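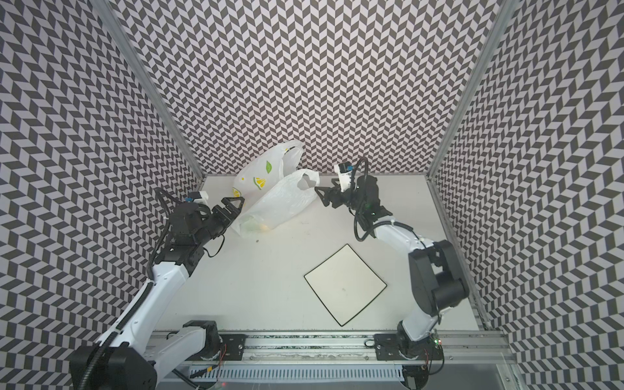

Fig. 3. Two plastic bags and the square board on the white tabletop.

Skatisine Sorting Board — User Guide
Section 3: Bagging the fruit

Read this section before you use the board for the first time. It is valid for the Turgate and Gostmont versions of the set.

What you need
- the square board with black border
- one thin plastic bag for each kind of fruit
- a flat table, clean and dry

Preparing the bag

1. Put the board on the table. It may stand straight or with a corner toward you — both are correct.
2. Take one bag and lay it flat. Do not use a bag with a hole or with a torn handle.
3. Press the air out slowly, starting from the closed bottom and going to the handles.
4. Find the two layers of the opening and rub them between the fingers until they separate.

Note: Very thin bags stick together when the air is dry. Wait a moment and try the rubbing again, closer to the handle.
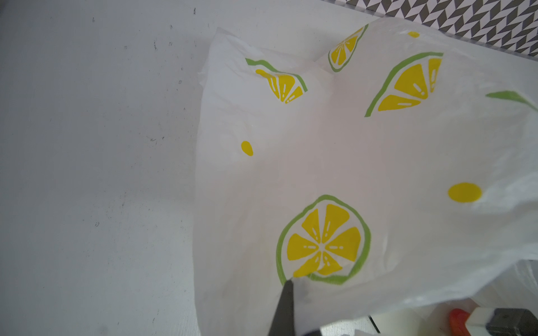
Can I use a printed bag for fruit that is already washed?
Use it only when the print is on the outer side and the fruit is fully dry. For wet fruit please take a plain bag.

Filling the bag

5. Hold one handle and pull the other away from it, so that the mouth becomes wide.
6. Put in the heavy fruit first. Lemons go in last, on top of the others.
7. Do not fill over 2000 grams. The handles of a thin bag become long and weak above this weight.
8. Lay the filled bag on its side and let the fruit roll to the bottom before you lift it.

CAUTION: Keep plastic bags away from babies and small children. Danger of suffocation.

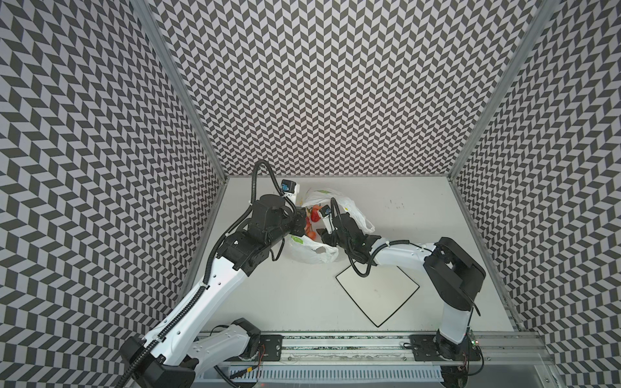

Fig. 4. Bag partly open, handles spread to two sides.

After use

9. Empty the bag and shake it over the sink.
10. Hang it by both handles for 30 minutes, then fold it in a long strip and tie it — not too tight.
11. Wipe the board with a soft cloth. Do not use alcohol on the black border.

Replacement boards can be ordered from Zamora under part number 541.

Text revised 27 September 2020.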